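Bottles, flasks and the kitchen table: your questions answered
Last updated 22 November 2018

Saoirse Mac Carthaigh runs the household pages and answers the post. Verena Fankhauser checks the answers and argues with most of them.

Why have you dropped the "miracle methods" section?

We tried them and most did very little. The rice-and-vinegar shake was fine, but so was hot water and a brush. If a method needs seven steps and a special powder, we'd like to see it beat washing-up liquid before we print it again.

Do I need the Varnaler tablets for my steel flask?

I doubt it. A reader in Stidow sent us two flasks, one cleaned with the tablets and one with a spoonful of bicarbonate of soda left overnight, and neither Verena nor I could tell which was which. The tablets are handy if you travel. Check what your flask maker says before you put anything in it, and never screw the lid on while something is fizzing inside.

How should a flask be left to dry?

Upside down on a rack, lid off, until the inside is dry. People lay them on their side on the table because they fall over otherwise, and then wonder about the smell. On its side, water sits along the wall of the flask and stays there. I have been told that a "breathable" steel lining gets round this. I have yet to meet one.

My yellow lid smells of coffee whatever I do. Is it ruined?

Probably not. Take the seal out if it comes out, wash it separately and leave both parts in fresh air for a couple of days. The smell is nearly always under the seal. If the seal has gone sticky or split, replace it. Pikosance sell a lid deodoriser, and Verena's notes on it read, in full, "smells of lemon, then of lemon and coffee".

Can I refill an empty shampoo bottle with something else?

You can, but I wish people wouldn't. The label stays on and the contents change, and six months later someone else in the house picks it up. If you must, take the old label off completely and write a new one. Never put cleaning products in a bottle that once held a drink, and never the other way round.

Does that include pet products?

Yes, and I'd be stricter still. Anything with a dog on the label should hold what it held when you bought it. It should have its cap on, and it should live away from the mugs.

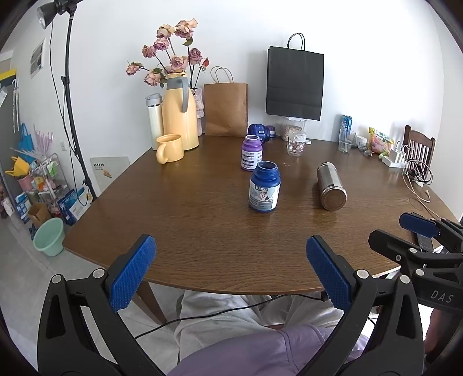 Which brings me to the table. Most of the letters we get about "storage problems" are about one flat surface near a wall where everything gets put down. Pet bottles end up beside the flask, the paper bags lean at the back, and the flowers preside over the lot. A new shelf will not cure this. We had a letter from a couple who bought three, and they now have four places to put things down.

So what do you suggest?

Take off everything that doesn't get used at that table, then see what comes back within a week. Whatever comes back needs a home close by. Do this before spending any money. The Hayes stacking system costs 267 for the small set and 283 for the large, and you get the same plastic boxes in both, plus a tray.

Are paper carrier bags worth keeping?

A few. I keep four, folded flat inside a fifth. A reader told us she had 23 and used every one of them, which I'm prepared to believe, though I'd like to know what for. Bags left standing open collect receipts and crumbs.

How long can I keep dried roses?

As long as you like looking at them. They fade and they gather dust. Hairspray is supposed to preserve them, and in my experience it makes the dust stick. A hairdryer on its coolest, slowest setting, held well back, will shift most of it. Keep them away from anything you pour from, as petals drop without warning and a pitcher lid is a good place to find one.

Will crumbs really mark a wooden table?

No. Grit might, if you drag a heavy mug across it, and dampness left under a bottle certainly can. Wipe with a cloth that has been well wrung out and dry it afterwards. We're often asked about "feeding" the wood. An oiled table benefits from a little oil now and then, but a varnished one can't take it up and simply gets greasy.

What is the best size of pitcher for two people?

Smaller than the shop tells you. We find 700 ml is plenty, and a half-filled large one loses its heat sooner.

Can I send in a question?

Please do. We're closed for post over the last week of December. Tell us what you've already tried, including the things that didn't work, and who told you they would.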